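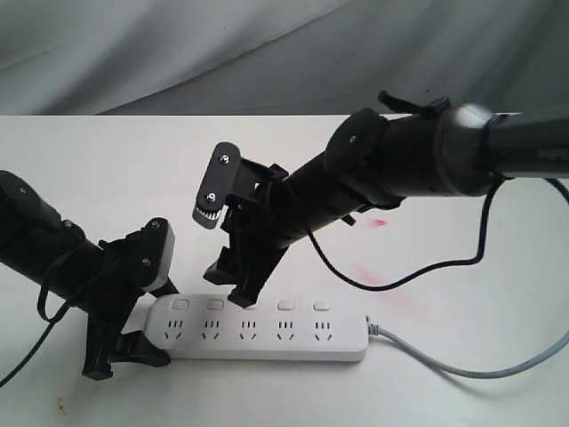

Palbridge Two-Arm Kit: Inspection Checklist
September 30, 2022

1. Table surface. Pass with comment: pink smudges and a brownish stain to be cleaned.
2. Arm cables. Review: a black cable lies across the table. Reroute before item 3.
3. Grip on power strip. Pass.
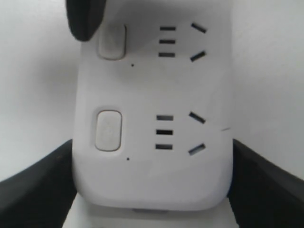
Item 3, wrist camera view.

4. Strip housing. Comment: short gray line near the right edge. Record as scratch or seam. 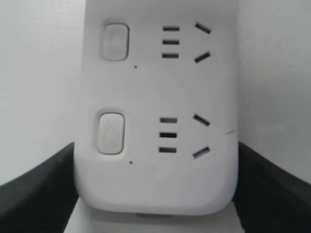

5. Finger wear. Deferred to December.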